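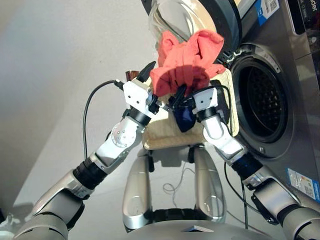
Wunevton Secondary – Robotics Club
Progress report no. 3 to the Figueroa Schools Fund
Prepared by Mercy Mbwambo, club coordinator
Period covered: start of term to end of July

Short version first, as I know you have a stack of these. Project is running. We are behind on the unloading task, ahead on the loading task, slightly under on money. Students still turning up, including the Year 9s, which I did not expect in winter.

Where we are against the plan

Task A, loading the front loader. The robot brings clothes to the machine with both arms and gets them into the drum. Students drive it by teleoperation, we record, then train on the recordings. Target for the period was 300 usable demonstrations. We have 361. Usable means clothes in drum, nothing on the floor, nobody's hand in shot. Tariq Siddiqui and his group did most of the checking and they are stricter than I would be.

Task B, basket handling. Pick up, tilt, tip, put down. Harder than it sounded in the application. One arm alone twists the basket, so everything is being done two-handed now and the students had to learn to move both controllers together. Early sessions were pretty rough. Counted as partly met.

Task C, unloading. Not started properly. We said we'd start in June. Reaching into the drum means the wrist goes in past the rubber seal and the first few tries knocked the seal and stopped the arm. Mervin Ross (our mentor from Ulinport) wants a slower speed limit inside the drum before anyone tries again. I agree with him. Moved to next period.

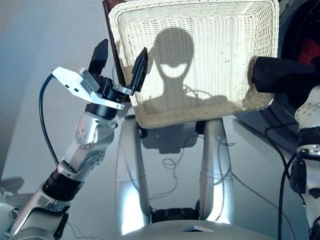

Task B: the white woven basket tilted up at the machine end of the room, left gripper on the rim.

What the students changed

They dropped the first grip. The plan had the fingers going under the basket. Chepkoech Masanja's pair argued for pinching the rim, tested it over two lunchtimes and wrote it up on a page and a half, attached. Their numbers were better so we switched. I'd like to point to that page if you are reporting upwards, it's the best bit of student writing we've had all year.

They also redid the naming of the recordings. Previously everybody named their own files and we lost most of a week sorting out "final", "final2" and "final REAL". Now there is a sheet on the wall and a script.

Shadows have been a nuisance. With the ceiling lights on, the robot puts its own shadow on whatever it is holding, and pale things show it worst. The Year 11s want to know whether the model picks up on the shadow instead of the object. Don't have an answer yet. We're recording a set with the blinds up and a set with them down and will compare. 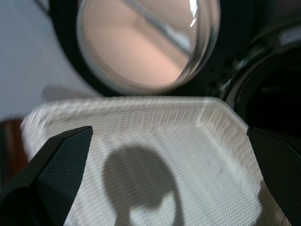
The wrist views are the ones the students trust least, mostly on account of focus. Anything close to the fingers goes soft, and close to the fingers is where it all happens. Imre Magyar wrote a small tool that lines up the head view and both wrist views by timestamp so you can step through all of them together. Before that people were scrubbing through separate windows and guessing. It's saved us hours. He'd like to share it with other schools in the program if you can put us in touch with any.

Results so far

First trained model, Task A: 40 test runs, a bit under half got the clothes fully into the drum. Second model, trained on the bigger set: noticably better on single items, not much better on bundles. Bundles hang up on the door. We have not written a percentage for the second model yet as the test runs weren't all done with the same clothes and Tariq (rightly) won't sign off on it.

Task B has no trained model. Recordings only.

Fabric is a problem on its own. Smooth cotton slides, thick stuff won't fold into the fingers, and mesh behaves differently again – once it's bunched up it holds together quite well but the model can lose track of which bit is the edge. Students made a chart of fabrics by how annoying they are. Not attached, langauge.

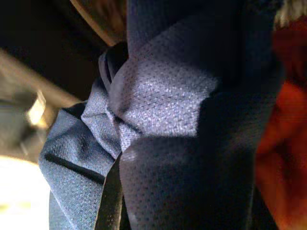
Plan for next period is to widen the clothing set on purpose. Up to now it's been whatever was in the lost property tub, so heavy on sports gear. We will ask families for donations through the newsletter. Clean ones.

Money

Spent this period: $633. Mostly replacement finger pads, cable ties and sleeving, and a second set of controller batteries with a charger. Zendwood cut the new bench top at cost, invoice attached. Nothing spent yet from the travel line. If the regional showcase goes ahead we'll need all of it for the van and the trailer.

One request: can we move what's left in the "printing and display" line over to spares? We don't need posters. We do need pads, they wear out faster than the supplier told us.

Safety

No injuries. One stop-button press in anger, when a cable snagged on the door latch during a Task A session. Student on the button did exactly as trained. Cable routing on both arms has been redone since, still not lovely. Mervin will look at it properly on his next visit. Rule remains one student driving, one on the button, one logging, everyone else behind the tape.

Attendance

Steady, around 3 full crews each session. We lost a few to footy and gained a few from the textiles class, who turned out to know far more about folding than the rest of us. Their teacher has asked about running a joint unit in Term 4. Would that fall inside the current agreement or need a variation? Please advise.

Next period

– Slow mode inside the drum, then first Task C recordings
– Same-clothes test runs for the second Task A model, with a proper number at the end
– Lights/blinds comparison written up by the Year 11s
– First trained model for Task B, even if it's bad
– Family open night, after school, date to be set with the front office. You'd be welcome. There'll be a sausage sizzle and someone will want to show you the timestamp tool at length.

Attachments: rim grip write-up, Zendwood invoice, spend summary, attendance sheets. Consent forms are held at the school and can be viewed there.

M. Mbwambo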